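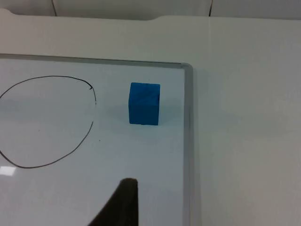
Blue block and marker loop on a framed whiteboard, laid flat on a white tabletop.

Using a whiteboard flat as a sorting surface

25 Jan 2020
7 comments | 29 shares

A whiteboard laid on a table makes a good temporary surface for sorting, grouping and layout exercises. Zones are drawn by hand, objects are placed in or beside them, and the lines are wiped off afterward. The method below assumes one board, one marker and a small set of blocks.

What you need

- Framed whiteboard, small enough to lie fully on the table
- Thin black dry-erase marker
- Foam or other light blocks in solid colors
- Dry cloth or felt eraser
- Board cleaner, for lines left longer than a day

Our board is a Hestport with a 105 cm long side. Any board with a hard, smooth face will do. Avoid boards with a raised pen tray unless the tray can be unscrewed.

1. Prepare the table

Clear the table and wipe it. Grit under the board scratches the table and makes the board rock. Set the board down and press each corner in turn. If one corner lifts, slide a folded piece of paper under it. Four pieces of 200 grit sandpaper, rough side up, will stop a light board from sliding, but do not use them on a painted table.

2. Draw the zone

Draw the loop in one stroke, moving from the shoulder. An irregular oval is fine. Exact shape does not matter for sorting, only whether a block is inside or outside the line. The ends of the stroke should meet or overlap slightly. If the end of the stroke curls back and leaves a gap, close it with a second short stroke before you start. An open loop leads to arguments over blocks placed near the gap.

Use a thin tip. A broad line takes up space and makes it hard to judge a block that touches it.

3. Place the blocks

Start with a single block outside the loop, standing flat on one face. Keep it clear of the frame so that it can be picked up from any side. Add further blocks one at a time. Lift blocks when moving them. Dragging one across the line smears the ink and marks the foam.

Strong colors such as blue or red read best against the white face. Avoid pale yellow under bright light.

4. Check the lighting

Light from one side throws a soft shadow from each block. If a shadow falls across the line and hides it, turn the board or move the lamp.

5. Clean up

Remove all blocks first. Wipe the board from the outside of the line inward, then go over the face once with cleaner. Small dark marks on foam can often be reduced with a damp cloth. Let the foam dry before storage. Kárason cleaner left no haze on our board; Eneck wipes left a slight film that needed a second pass with plain water.

Store the board upright, face to the wall.

Contact | © 2020 Skarkach | Back to top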